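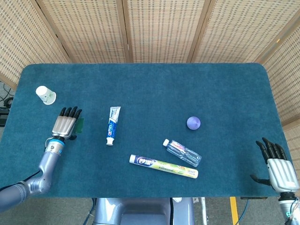 # Felt table covers and folding screens: your questions answered

Hello, and thank you for stopping by! We get a lot of lovely emails at Plomia, and a good many of them ask the same things over and over (which is fine, we like hearing from you), so we've gathered the answers on one page. If yours isn't covered, write to us anyway and tell us a bit about your room and your table.

## Felt table covers

### Is felt really a sensible thing to put on a table?

We think so, as long as you know what you're getting. Felt is soft under the hands, it quiets down the clatter of cups and dice and scissors, and small things don't skate off it the way they do on bare wood. People use our Jorholm covers for card games, crafts, sorting buttons and doing puzzles on rainy weekends. For a family dinner with gravy going around, please use something you can toss in the wash.

### My cover looks patchy and lighter in places. Is it faulty?

Almost certainly not! Felt has a nap, and wherever it has been leaned on or brushed in a different direction it catches the light differently. Deep colors like teal and bottle green show this more than gray or oatmeal do. Run a soft clothes brush over the whole surface in one direction and most of the patches will blend back in. A few faint ones may stay, and after a while you stop seeing them, or at least we have on ours at home.

### How do I measure a table with rounded corners?

Measure the length and width at the widest points, just as if the corners were square. Then lay a sheet of paper under one corner, trace the curve with a pencil, and mail us the tracing or send a photo of it with a ruler alongside. Please don't guess at the curve. A corner that is a little too tight will pucker, and there isn't much we can do about it once the felt is cut.

### What do I do about a spilled drink?

Move quickly and blot, don't rub! Press a clean white cloth straight down, lift it, turn it to a dry part and press again. Plain water usually leaves nothing behind once it has dried flat. For coffee or juice, follow up with a cloth dampened in cool water and one small drop of dish soap, then blot again with plain water. Paper cups are so light that an empty one goes over if you so much as reach past it, so if you have a houseful of guests you might like to keep the drinks on a side table.

### And crumbs, pet hair, glitter?

A lint roller for the first two. Glitter we can't help you with, and we say that with a great deal of sympathy. Sticky tape wrapped around your fingers will get some of it.

### Can I iron out the fold lines?

Yes, on the wool setting, with a damp cotton cloth between the iron and the felt. Keep the iron moving and let the cover cool completely before you put anything on it. If you can store it rolled around a cardboard tube you won't have to iron it at all.

## Folding screens

### How many panels do I need?

Our Hurnero screens come with three, four or 5 panels. A screen has to stand in a zigzag to be steady, so it always covers less wall than it would laid out flat, and people often forget that when they order. If you want to close in the back of a table and bring the ends forward a little on each side, the widest one is the one to get.

### Can people see through the weave?

A little, yes. Any open weave lets light through, and with a bright window behind it you'll make out shapes and movement on the other side. For hiding a laundry corner or a pile of boxes it does very nicely. For a changing area we'd suggest hanging a length of cotton on the back.

### Rattan or bamboo?

We sell both, and in a light tan finish even we have to get up close to tell which is which. Rattan has a bit more give. Bamboo feels stiffer and doesn't mind being moved around so often. Pick whichever you like the look of.

### How do I dust all those little openings?

With the soft brush on your vacuum, on low, from both sides. Go over the wooden strips with a barely damp cloth and dry them right away. We do ours every February, when the heating has been on for months and everything looks tired.

### My screen wobbles. What can I do?

Bring the panels in at sharper angles first, as a screen that has been opened too flat is the usual culprit. If it still wobbles, check the hinge screws, which can work loose on the trip to your house. Uneven floor? A bit of felt under one foot does wonders, and we're happy to pop some offcuts in with your order if you ask.

## Ordering and visiting

### Can I see the colors before I buy?

Please do! Request swatches using item number 341, or come by the shop in Ackroyd and handle everything for as long as you like.

### Do you take returns?

Screens, yes, if they come back clean and in the original box. Covers cut to your own measurements can't be returned, but do write to us if something is wrong and we'll sort it out with you.

*Page updated 3 May 2025*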